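Setting up the block sorting station for an open day

The Preduvitz bench is the station visitors stop at first, so it has to be ready before the doors open at the Furna hall. Allow 40 minutes for a first setup. The steps assume both arms are already mounted and homed.

1. Load the Vasto demo profile and set the speed limit to 340 mm/s.

2. Tape a square outline on the table inside the reach of the working arm. Black tape on the white top gives the overhead check enough contrast.

3. Teach the approach height at 100 mm above the table, then teach the release point inside the outline. Save both under the same name.

4. Put the blocks outside the outline, well apart. A block that touches its neighbor gets pushed when the fingers open.

5. Run one cycle by hand from the pendant, then switch to automatic.

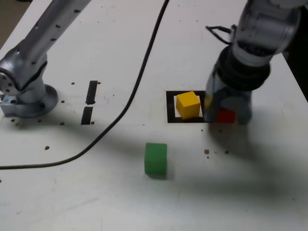 Working arm holding the red cube beside the taped square. The yellow cube sits inside the outline, the green block outside it.

If a block lands on the tape, reteach the release point and leave the approach alone. If the arm stops partway with a force warning, raise the threshold one step at a time. Martens grippers ship with a low default - fine for foam, too low for hard blocks.

Keep visitors behind the floor line while the station is in automatic. Let them pick the next color and enter it yourself at the pendant. A full set takes roughly 410 seconds with questions.

At closing, park both arms, switch off the air supply and write the cycle count in the bench log. The August open day ended at 2,519.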